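Teaching by Showing: Handout 8, Gathering Examples
Trinidad Ambrosio
12/30/23
Reading time: 2 minutes

Last time we looked at what a learning system does with its examples. Today we get to my favourite part of the whole course, which is where the examples come from! A policy can only pick up what somebody has taken the trouble to show it, so please read this before your first turn at the controls.

Some words we'll be using:

Episode: one go at one task, from the start signal to the stop signal.
Operator: the person steering the arms.
Task line: the short sentence stored with the episode, such as "put the peel in the bin".
Views: the camera streams saved together. We use a head view for the whole room and a wrist view for the grasp.

Tidying a living room is a lovely task to begin with. It mixes big movements (reaching over a table, turning towards a bin) with tiny ones, and fruit peel is a superb teacher because it bends, curls and never has the same shape twice. Compare how much of the room each view gives you, and how much of the grip.
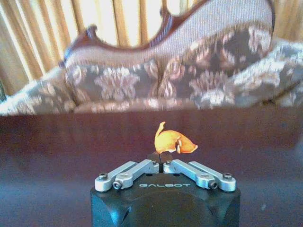
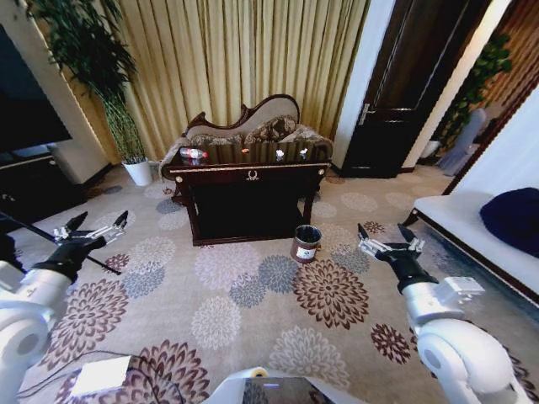 Photos: Consuelo Mamani / Petley course archive

In the wrist view the fingertips have the peel pinched at a fold, with a bit of the pale pith showing. That sort of detail is gold for the learner, and from head height you would struggle to make it out. The head view has its own job: it places the table, the bin on the carpet and both arms in relation to each other. Train on one view alone and see what suffers (we'll try this in October's set, the one we call Bugti).

How to record a good episode

Start with both grippers open and clear of the table.
Say the task line aloud, then press start.
Move at a steady pace. Pauses get learned too!
If you miss a grasp, carry on and try again. Keep the episode and tag it "recovery".
Shift the objects a little before the next go. Turn the peel over, or swap it for another piece.
Stop once the object has been let go and the arm is back.

The Jirnville set has 598 episodes, and 13 of them are tagged "recovery". I'd love to see far more of those from this group, as they're such rich examples.

For next time: watch 2 episodes from the Minano folder, one in each view, and mark the moment where you think the grasp begins. Do you get the same moment both times? Bring your notes, and bring your arguments.

Questions: Trinidad Ambrosio, Petley teaching office | © Petley | Back to top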